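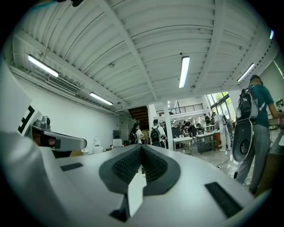
Pluvumton on tape loops, a small label and the next record

Sudheer Rajan records as Pluvumton, and his second album, Timen, is out now on the Nurkau label. He made most of it at home over one winter, with a four-track machine and a harmonium that had belonged to his aunt.

"The harmonium leaks air," he says. "You hear it under every track. I tried to edit it out on the first song and the song got worse, so I stopped."

The album has 9 tracks, two of them over ten minutes long. Rajan says the long ones were finished first. "The short ones came in March, when I already knew the running order. I needed something to go between the big pieces."

Abdelilah El Fassi, who runs Nurkau and also plays bass on the closing track, pressed 200 copies on vinyl. The first Pluvumton album, Pyo, came out on cassette only.

"People kept asking for Pyo on vinyl," El Fassi says. "We may do it. The masters are fine, but side B is too long and Sudheer doesn't want to cut anything."

Rajan confirms this. "I'd sooner make it a double."

He has few concerts planned. The harmonium is hard to move, and he doesn't like playing the songs with samples – he did it once, for a radio session, and hasn't listened back. A third album is started. So far it is all guitar, and El Fassi has heard two songs.

"He sent them without titles," El Fassi says. "I liked the second one."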